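Hi Feven,

Quick update from the Saturday robotics club, and a long overdue thank you! The grant from Bellen has kept us going right through November, and the kids (five regulars now, plus whoever's little brother tags along) are all working in the simulator on their kitchen table challenge. They named the project Staltach. I've asked what it means and I still don't have an answer.

Most of the money so far went to computer time. We've spent $500 on that and logged 1793 simulated runs, way more than I put in the proposal. Shaohua has been wonderful about teaching the group to read their own logs, and they get pretty competitive about it. Our best streak is 86 runs without a crash, and yes, there was cake.

The big job right now is getting the gripper lined up with the banana on a messy table. Ermanno wanted to start with a plain cube and got outvoted!
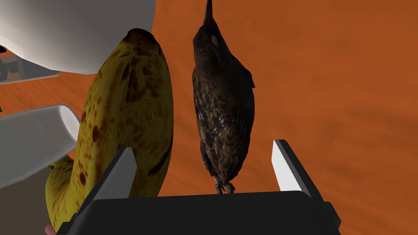
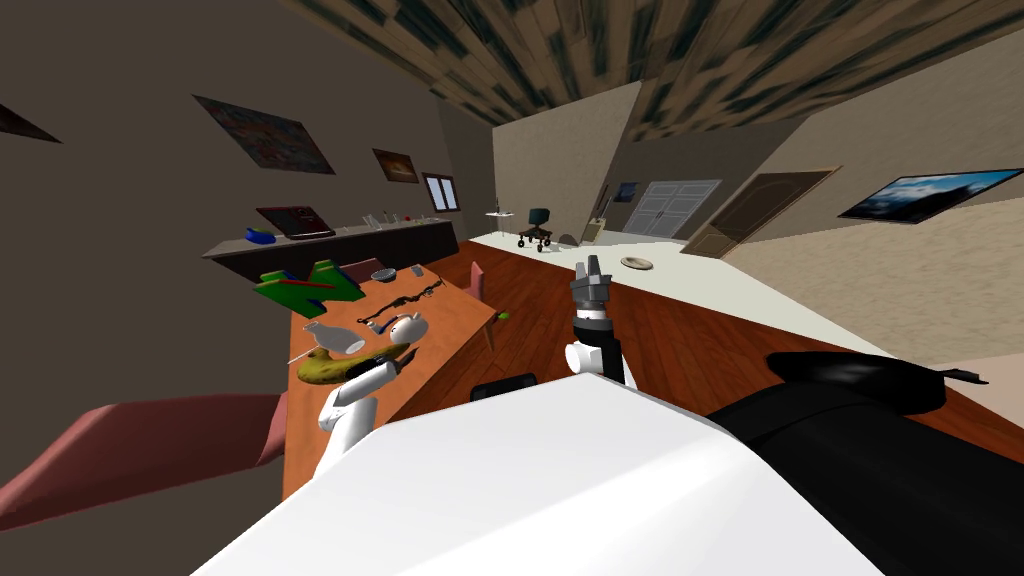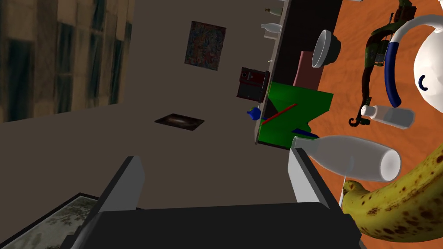
Staltach in the simulator: the gripper and the banana, from three views.

Wrist views are what the kids argue over most. When the arm rolls, the whole room rolls with it, and their first program got hopelessly confused about which way was up. Bláthnaid's group is rewriting that part now, and I'm letting them take their time over it.

Still to do before my next report: a proper scoring sheet, a second table layout, and a talk from Colm about planning arm movements. We're a bit behind on the written lessons (my fault, I keep getting pulled into the coding). I'll send you the first two as soon as they're typed up.

Thanks again, and come visit any Saturday!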